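The wire basket, sorted by what it's made of

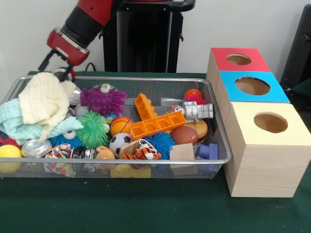
Photo: Makis Xenos

Posted Sunday, April 21, 2024

Every house I've lived in has had one container that collects whatever has no other home. Ours is a rectangular wire-mesh basket, silver, bought as a paper tray for the old office in Bronthorpe and demoted when I stopped receiving paper. It holds small toys, most of them balls, plus a few things that are not toys at all. Last weekend I decided to empty it, wash what could be washed and work out a way of storing it that lasts longer than a week.

My earlier attempts sorted by owner, then by colour. Both failed. Owner fails when the owners are four and six and trade constantly. Colour fails when half the contents are orange. A basketball-patterned ball, a plastic building brick, a spiky block piece and a small plush animal can all be orange and have nothing else in common. This time I sorted by material and surface, which decides how a thing gets cleaned and how it behaves in a pile.

Hard and smooth

The building brick, the silver toy robot, the chrome cylinder and the tin lid. These go first into warm water with a drop of dish soap, except the metal pieces, which get a damp cloth and are dried straight away. I have lost a tin lid to rust before. The cylinder belongs to something in the shed and has been in the basket since November. I've put it on the bench with the metal cap and will match them up with whatever is missing a part.

Hard pieces sink. In any mixed container, small dense objects work their way down when the container is bumped, and the light bulky ones ride on top. If you want the hard pieces to stay findable, they need their own tray or they need to go in last, every time. I chose the tray.

Spiky

These are the worst to clean. The purple ball and the green one both hold lint at the base of each spike, and a cloth does nothing. A soft nail brush under running water works, turning the ball a bit at a time. The purple one has a small knob on top in white and green that looks like an eye, and that wants a cotton bud. Budget 7 minutes per ball if it has been under the couch. The blue one is fuzzy as well as spiky, so it had the brush and then a night on a towel.

Plush and fuzzy

The tiger, the small orange animal, the blue thing with the googly eye and the red-pink one. I put plush through a cold wash in a zipped mesh bag, but not anything with a glued eye. Glue softens, and then you have a choking hazard in the filter. The googly-eyed one was sponged by hand and air dried. Fotis Kokkinos, who has three kids and considerably more plush than we do, freezes his overnight in a bag before washing. I haven't tried it and can't report on results.

Sports balls

Soccer, baseball, football, basketball, all miniature. Wipe down and done. The only issue is that they roll, so they need a container with sides higher than their own diameter. The basket does this well and it's the reason I'm keeping it.

Knitted pieces

There are two, one cream and one light aqua. They started as doll blankets and ended up as lining, although they never stay on the bottom where a lining should be. The aqua one tends to hang over the rim and the cream one ends up in a heap on top of it. Hand wash, roll in a towel, dry flat. Open wire and open knit are a poor match, and any loose wire end will catch a stitch. I ran a finger along the inside of the rim, found 2 burrs and took them off with a fine file.

Everything else

The toy burger went to the play kitchen. The candy-wrapper-like packet went to the adults for a ruling. The small wooden block went back to its set, a Plitwood one with a lidded box that closes properly, which puts it ahead of most things we own.

The new layout

I now have the basket for balls only, a shallow Pichler drawer tray for the hard pieces and a cloth bag on a hook for plush. The knitted pieces are folded on the shelf beside it. The tray cost $29 and is the only thing I bought. I looked at divider inserts for the basket, but none came in the right length and a short divider leaves a gap wide enough to pass a small ball.

Makis asked why I didn't just get a bigger basket. A bigger one fills up at the same rate and takes longer to search. I did measure the shelf for one, and it would have fitted - just not with the door closed.

I'll check the burrs again in a month. If the basket has candy in it by then I'll note that too. Andis, if you're reading, the shed cylinder may be yours, so come and have a look at it before I throw it in with the plumbing bits.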